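Jalus Community Workshop
Minutes of the October meeting, Sewing and Linens Group

The meeting opened at 7:05 p.m. in the back room. Nine members were present, which is a quorum. The minutes of the September meeting were approved with one correction: the ironing boards were bought from Dosis, not given by them.

1. Matters arising

The key to the supply closet has been copied and the spare is on the hook by the sink. The dripping tap is fixed. The light over the cutting table by the window still flickers and has been reported to the building office a second time.

The group had asked in September whether the floor could be swept after each session. This has been done most weeks. Members are reminded that pins in the carpet are hard to find and that the magnet is in the top drawer.

2. Money

The balance at the end of the month was $1000 even after the rent was paid. The fabric sale brought in $123, all of it cash. Thread and needles came to $65. The bill from Uron for servicing the two older sewing machines has not arrived, and it was agreed to hold money back for it. The report was accepted.

3. Panels for the Osagie hall

Most of the meeting was spent on this item. The hall has asked for new window panels to replace the ones that faded. Each panel is to have a smooth side and a mesh side, so that the hall can have light during the day and some privacy at night. The hall will pay for materials. The group will give its time.

Members talked over how the cloth should be handled on the table. The mesh moves when it is cut and it stretches along one direction more than the other. It was agreed that all panels will be laid out flat on the big wooden table before any marking is done, and that no one should try to mark mesh on the floor or over the back of a chair. A corner may be held down with tape if needed, but the tape must come off the same day. Tape left on over a weekend last spring took some of the finish off the small table. 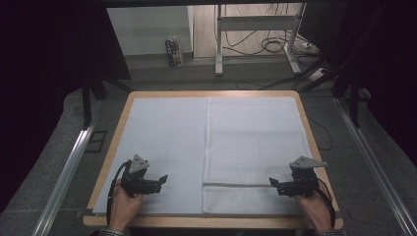

There was a long discussion about hems. One view was that a double-turned hem would hang better and last longer. The other view was that a double turn in mesh looks bulky and that a single fold with a narrow stitch is enough. Two samples were passed around. The meeting voted for the double turn on the smooth cloth and the single fold on the mesh, five votes to four. The side seams will be pressed open.

The following was also agreed:

Panels are to be smoothed from the middle out toward the edges, by hand, with no iron until the cloth has been measured.

Measurements are to be written on the card that goes with each panel. The cards are in the blue folder.

All cloth is to be washed before cutting. The hall says it washes its curtains twice a year and does not want them to come back short.

Offcuts of mesh go in the box marked Produce Bags. They are not to be thrown out.

A member asked if the hall wanted rings or a rod pocket. The letter from the hall does not say. A question will be sent before the top edges are finished - the rest of the work can go on in the meantime.

4. Storage

The shelves are full again. It was pointed out that much of what is on them is old sheets that came in as gifts and have never been used. After some talk it was agreed to go through them at the next work session. Sheets in good condition will be kept for linings and practice pieces. Stained or torn ones will go to the animal shelter, which has said it will take them clean and folded.

A request for a second rack for the cardboard tubes was put off until the bill from Uron is in.

5. Winter class

The beginners' class will run again after the new year if enough people sign up. The project will be a plain pillowcase, as before. It was suggested that the zipper pouch be dropped, since half of last year's class did not finish it. There was no vote on this and it will be on the next agenda.

6. Other business

The group has been offered a box of buttons and accepts with thanks. The kettle needs descaling. Members who have borrowed rotary cutters are asked to bring them back, along with any spare blades.

The next meeting will be in the same room at 7 p.m. The meeting closed at 8:40 p.m.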